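Boletín del Archivo Espinoza de Historia Familiar
Noticias del fondo parroquial

Concluye la indización de los libros de bautismo de Climerari 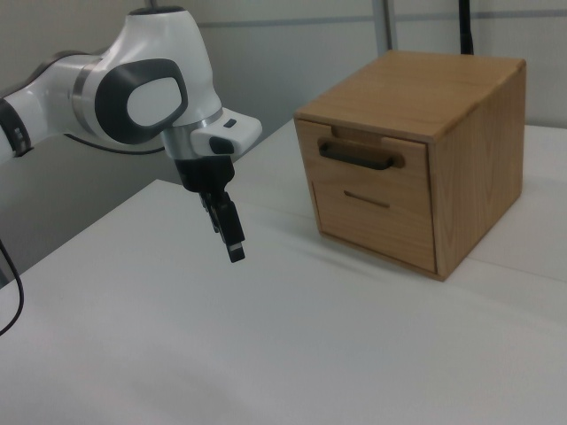
Brazo robótico blanco con pinza negra sobre una mesa blanca.

El Archivo Espinoza comunica a sus socios y colaboradores que desde el mes de marzo se encuentra disponible para consulta el índice nominal de los libros de bautismo de la parroquia de Climerari. El instrumento reúne 584 partidas y fue elaborado bajo la dirección de Estrella Olvera, responsable del área de fuentes parroquiales.

Cada asiento consigna el nombre del bautizado, la fecha del sacramento, los nombres de los padres y, cuando el original los registra, los de abuelos y padrinos. Se ha respetado la grafía del documento en el campo principal y se ofrece en un campo adicional la forma normalizada del apellido. Los investigadores que trabajen con las familias Ibarra, Ybarra e Hibarra encontrarán las tres variantes reunidas en una misma búsqueda.

Se recuerda que la fecha de bautismo no equivale a la de nacimiento. En los libros de Climerari el párroco solía anotar la edad del niño en días, pero en 59 partidas el dato falta o resulta ilegible. En tales casos el índice deja vacío el campo correspondiente y no propone fecha alguna. Se ruega a los usuarios que, al trasladar estos datos a sus árboles, mantengan la distinción entre ambos actos.

Durante la revisión se localizaron casi 353 notas marginales, en su mayor parte relativas a matrimonios celebrados fuera de la parroquia. Varias remiten a Gernley, localidad a la que se trasladaron numerosas familias de Climerari por motivos de trabajo, y permiten seguir líneas que hasta ahora se daban por extinguidas. Entre ellas figura la descendencia de un Faustino Ibarra, jornalero, a quien algunas genealogías publicadas confundían con un primo homónimo. La partida de su hija menor menciona expresamente a los abuelos de ambas ramas, con lo que la identificación queda establecida.

Quedan por revisar 2 libros de confirmaciones, cuyo estado de conservación aconseja aplazar su manejo. El Archivo informará oportunamente de su incorporación al índice. Los libros de defunciones no forman parte de esta etapa.

La consulta en sala es gratuita y requiere solicitud previa por escrito, con indicación del apellido y del periodo de interés. Los socios pueden acceder además desde su domicilio a través del catálogo Niltia, con la clave habitual. Las reproducciones de partidas se tramitarán por orden de llegada y se entregarán con la referencia completa de libro y folio, que deberá citarse en toda publicación.

Las correcciones de lectura son bienvenidas. Deberán dirigirse al área de fuentes parroquiales, a la atención de Estrella Olvera, acompañadas del número de asiento y de la lectura propuesta. Las enmiendas aceptadas se incorporarán en la siguiente actualización del índice, prevista para septiembre.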